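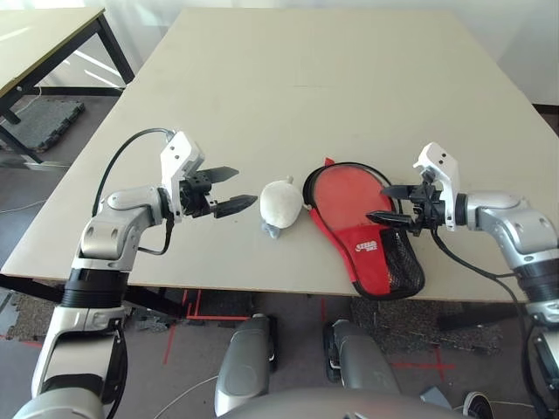 Most small companies find out how their shared folders work when somebody leaves. At Mondetti, a sporting goods wholesaler with 80 staff, it was the catalog editor, and 1000 product files turned out to be sitting in her personal cloud drive. Everyone could open them through links she had sent over the years. A red table tennis paddle in its zippered case had three spec sheets, each with a different price, and a small white plush toy had none that the buyers could find.

Oğuzhan Değirmenci was brought in that May to sort it out. He runs Skurkimeck, a two-person consultancy, and his first step was to leave the files where they were. He exported a list of every sharing link instead – who made it, who could edit, when it was last opened. The list took a morning. Reading it took 11 days.

"People ask me which platform to buy," he says. "I ask who owns the folder."

The fix was plain. Files moved to team libraries named after departments. Each library got 2 owners, and links to outside suppliers now expire at the end of the season. Editing stayed open to staff, with version history switched on so that a bad save could be rolled back.

Some things went wrong. Spreadsheets that pulled prices from the old drive broke at 7 a.m. on the day of the switch, and the warehouse worked from printouts until lunch. Two supplier links are still live – the contracts require it.

Filed under: Work Tech > Files & Sharing

Search this site Go

Comments

Jarell
We did the same cleanup and forgot the calendar attachments. Check those too.

Toprak
How did he export the links? Our admin page only shows them one folder at a time.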